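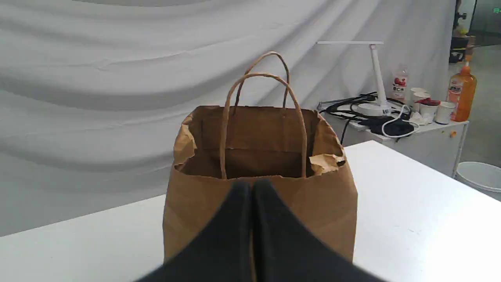 Paper carrier bag on the table, handles up, gripper in front.

Home Guides Bench practice Safety Contact

Setting house rules for bag handling with a gripper
28 July 2025 - by the Tutholm bench team
Reading time: 2 minutes

These are the rules we use at Tutholm for any task where an arm picks up, opens or fills a paper bag. They sit under your site risk assessment and do not replace it.

1. Fix the start position. Stand the bag upright with the mouth facing up. Mark the footprint on the table with a soft pencil and use the same mark for the whole session.

2. Decide what counts as a fair bag. Creased sides and a folded rim are allowed. A torn handle or a split base is not. Write the limit down before the first run, so that two operators give the same answer.

3. Keep the work surface clear. Only the bag and the items for the task go on it. Drinks, lamps and loose cables belong on a separate surface, outside the arm's reach. Check that reach with the arm at full stretch, at slow speed.

4. Name the grasp point. Twisted handles often overlap when seen from the wrist camera, so "take the handle" is too vague. Say front handle or back handle, and say which part of it.

5. Set the speed limit. We use 38 mm per second for the last part of the approach. Faster than that and a light bag tips before the fingers close.

6. Check the fingers. Look at the covers before each session and change them if they are worn through. Covered fingers grip paper well but they hide damage underneath - take the covers off once a week.

7. Agree who stops the arm. One person holds the stop button and does nothing else. Hands stay off the table while the arm is live, even to straighten a bag.

8. Log every run, failures included. Our Derkport log has 797 runs, and 193 of them are failed grasps. Note the bag type, the grasp point and how the run ended. Do not delete a run for looking untidy.

Rules 2 and 4 were reworded in February after comments from the Cekberg site. If you change a rule, put the new version number in the log on the same day.

Previous: Table layout Next: Soft packaging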